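**Canley opens a second collection point for old electronics**

8/7/20

The town of Canley has opened a second place where residents can bring old computers, telephones and small kitchen machines. The new collection point is in the former bus garage on Flirkard Road, next to the swimming pool, and it accepts goods free of charge from all households in the town and in the villages around it.

Until now, people had to drive to the waste station at Vornmont, on the other side of the river. Many did not make the trip. According to the town office, the station at Vornmont received 107 tons of electronics last year, and the office believes that a large part of what people throw away still goes into the normal trash or stays in basements.

"In every house there is a drawer with dead phones and a computer under the stairs," said Tatu Nyaga, who leads the waste service of the town. "People know they should not put it in the bin, but the drive was too long for them. Now they can walk here, or come by bus number 4."

The garage was empty for several years after the bus company moved out. The town paid for a new floor, better lights and a wide door at the back, so that trucks can enter without blocking the road. The work was planned to finish in spring, but it was delayed by two months when the supplier of the door could not deliver on time.

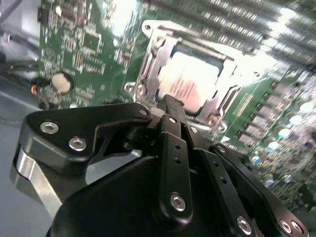

Electronics are sorted at the garage into separate cages, and the cages are taken to Vornmont when they are full. There the larger equipment is opened and the parts are divided by material. Computers get special attention, and the waste service asks residents to bring them whole, with the cover on. The reason is the motherboard, the green board to which the other parts of a computer are connected. It contains small amounts of copper and gold, and it loses value when it is broken or when pieces are missing. Boards of this kind are sold to a refinery, and the money goes back to the waste service.

Residents should delete their personal files before they come. The staff can also remove the hard drive and give it back on the spot, but this must be asked for at the desk. Batteries that can be taken out should be put in the red box at the entrance. Refrigerators, washing machines and large televisions are not accepted at Flirkard Road and must still go to Vornmont.

Not everybody is happy with the location. Some neighbors wrote to the town office in the winter that they feared more traffic in the morning, when children walk to the pool for swimming lessons. The town answered by moving the opening time from eight to ten o'clock. It also painted a new crossing in front of the garage, and trucks may only come after closing time.

The repair shop Ok, which rents a corner of the same building, will look at equipment that may still work. Machines that can be repaired are sold there at a low price with a guarantee of six months. The shop hopes to sell up to 700 items in its first year.

The collection point is open from ten in the morning until six in the evening. The town will decide in October if the hours should be longer in the winter.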